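Clearing out the shirt drawer this month, the one at the bottom that stopped closing in February. Posting as I go so I finish it.

1/ The rule is one drawer, 15 shirts. Anything past that goes in the Pistdale donation bag.

2/ Camo tee first. Dark olive, brown and tan. I fold these into a packet with the collar showing so I can tell them apart in the drawer.
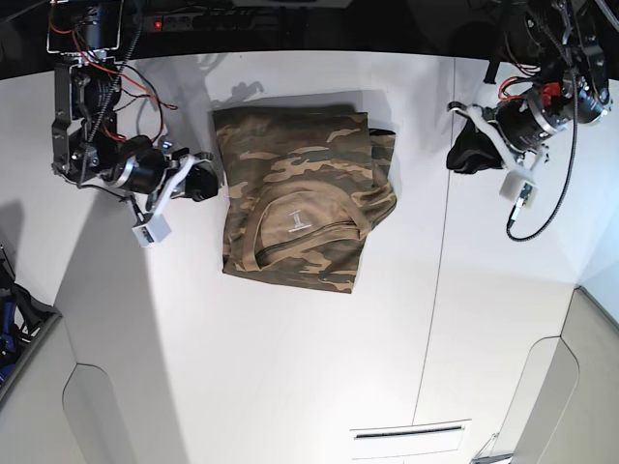 3/7

The sleeve is the part I always get wrong. It's sticking out on the right there and the creases bunch up near the collar. If you leave it like that the whole stack leans.

Fix is to lay the sleeve flat across the back before you fold the bottom up. Takes a few more seconds per shirt.

4/7

Somebody asked what I fold on. Any big flat surface you can reach across. I used to do it on the bed and the packets came out soft.

5/7

Camo is harder to fold neatly than a plain shirt. The blotches hide the edges, so you have to go by the seams and the collar band. Once the cloth is bunched up it's hard to say which fold is which.
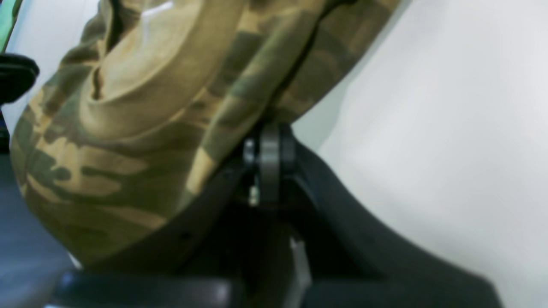

6/7: WHAT STAYS, WHAT GOES

Staying: the camo tee, two gray ones, the Peller work shirts, the long sleeve from Galang.

Going: anything with a stretched neck, and the Fanix shirt I got free and wore once.

7/7

Drawer closes now. Socks are next, probably after supper. If you have a way of folding long sleeves that holds up in a drawer, reply with it.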